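Bench notebook, shared shop, arm project
Tuesday, 7:40 pm

Delia has the good bench until nine, so I am on the end one with the wobble. Doing sim work tonight anyway. The sim does not care about the wobble, one of several things it does not care about.

State of things since the last entry. The arm (Wulleck, on the whiteboard and now in everyone's vocabulary) has its shoulder back on and holds position when powered. The wrist is still in a shoebox. The replacement bearing came in November and was the wrong bearing, and the replacement for the replacement is allegedly in the mail. Until it shows up, all grasping happens on the computer, where bearings are free.

Plan for tonight was to stop picking up cubes. Cubes work. Cubes have worked for weeks and I have been coasting on them. The long-term job for this arm is moving vegetables from the crate to the wash tub at the shop's Saturday kitchen, and very few vegetables are cubes. So I pulled a long green-brown vegetable model out of the free pack Delia found. The file is named Valentini. I assume that is a cultivar or the modeler's uncle. It could pass for a zucchini or a badly treated cucumber and at this texture resolution I would also accept sausage.

Loaded it, dropped it on the counter, and it rolled off. Reloaded. Rolled off again. The free pack ships with a collision shape that is one perfect capsule, no flat spots, and my counter friction was set to whatever I had typed in the day I was testing the ice thing. Raised friction, added a bit of rolling resistance, and Valentini now stays where it is put. Twenty-five minutes.

Then the grip itself. First attempts closed straight down on the middle and squirted it out sideways like a bar of soap. I had the pads modeled as hard contacts with almost no give. Softened them, dropped the closing force from 200 to 100 (units are the sim's own and I have stopped asking), and turned the approach so the fingers come in across the long axis, near the stem end. I also moved the wrist view in closer so I could see what the pads were up to. The default view is from somewhere near the ceiling and makes every grasp look like a success.
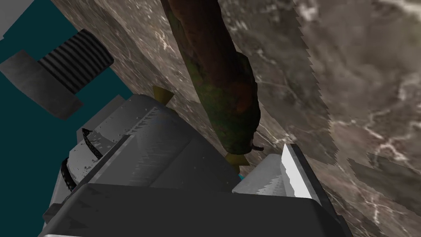 The yellow tips are the only part of the hand I bothered to color, and I am glad I did, because from this close everything else is gray on gray with the marble behind it. The marble is Delia's. She says a kitchen should look like a kitchen. It costs me a few frames a second and the edges between light and dark patches break up into sawteeth when the camera is near, but I lost that vote one to one.

Ran a batch of 11 grasps with the new settings, random starting angle each time. Eight lifted and held. Two slid out during the lift, both of them started nearly parallel to the fingers, so my approach code is picking the wrong turn when the angle is close to the line. One went through the counter. I do not know where it is now. The log has it still accelerating.

8:25 pm

Looked at the two slides. It is the wraparound, same as last time, and the time before that. The code compares 179 degrees and minus 179 degrees and decides they are very far apart. I fixed this in the cube script and did not carry it over, as cubes look the same from four sides and I figured I would remember. Moved the angle function into the shared file, where it should have been. Note to anyone reading: if you copy a script, copy it from the Grestano folder and leave the one called final alone.

Reran the two bad starts by hand. Both hold. Reran the one that went through the counter and it behaved perfectly, so there is nothing to debug and I get to worry about it instead. Timestep is probably too coarse for the new soft pads. Halved it. Everything runs at the speed of a line at the post office now.

Delia came over to look and asked why it grabs so near the end, and would a real one not droop. Fair. Sim vegetable is rigid with its mass spread evenly. A real one is heavier at the fat end and has opinions. She suggests grabbing at the center of mass and using the stem only to work out which way it is pointing. I said I would try it, in the tone of somebody who had been about to think of that.

8:50 pm

Tried it. Center grab, pads across the axis, same closing force. Holds through the lift and the swing over to the tub position, a bit of rotation at the end when the arm stops hard. I can live with the rotation or I can slow the arm down, and slowing the arm down is one number. Changed it.

Saved as run 773. We have not done 773 runs, the counter went up every time the sim crashed in the first month and I never reset it. I have grown fond of it.

Still to do:

Print the real fingertips in the soft filament. There is half a spool of yellow on the shelf marked Esa, and I need to find out if Esa is a person who will mind.

Weigh some real zucchini. Bring the kitchen scale from home, and bring it back home this time.

Find out what the pads do against a real skin with water on it. The sim has one friction number for everything and the wash tub is going to have views on that.

Put an upper limit on how far an object can fall before the run gets killed. The lost one had filled most of the log file by the time I noticed.

Ask about the bearing again, politely.

Bench wiped, monitor off, shoebox back on the top shelf with the lid taped. Delia is locking up.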